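Mouse bin (desk storage)

A mouse bin is a small open tub where spare computer mice live when they're off duty, and I've kept one on my table since February.
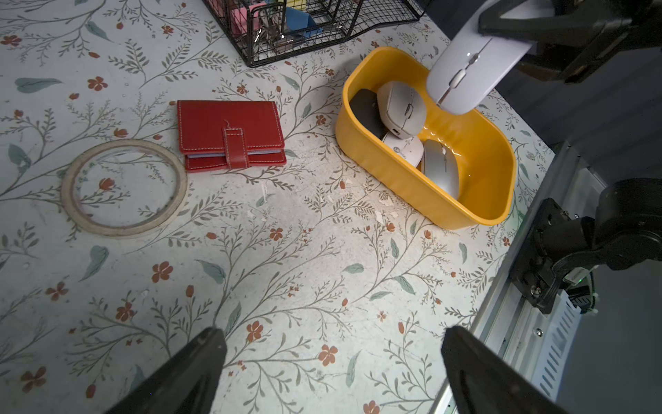
Kjell Ljungberg writes that a bin is the wrong answer and a drawer with a divider beats it every time, because cords don't knot when each mouse gets its own slot. Fair enough for corded ones, Kjell! Mine is a wireless household.

Form. Nearly any plastic tub works. I like a bright one, yellow or orange, with rounded corners and low walls so you can reach in without looking. Mice go in any old way, white ones and gray ones and black ones all in a heap (I gave up on stacking).

Neighbors. The bin usually shares the table with a mesh organizer for sticky notes and binder clips. Small stuff stays out of the bin, please – a clip under a scroll wheel is a pain to fish out.

Care. Switch each mouse off first, and take the battery out if it's going to sit for more than 21 days. I wipe the shells with a barely damp cloth.

Regional use. At the Rallovdale swap table they call it a "duka," after the Duka tubs sold there, and Lovisa Rustad's list of local desk words has it too.

See also: Pen cup; Cable box; Card wallet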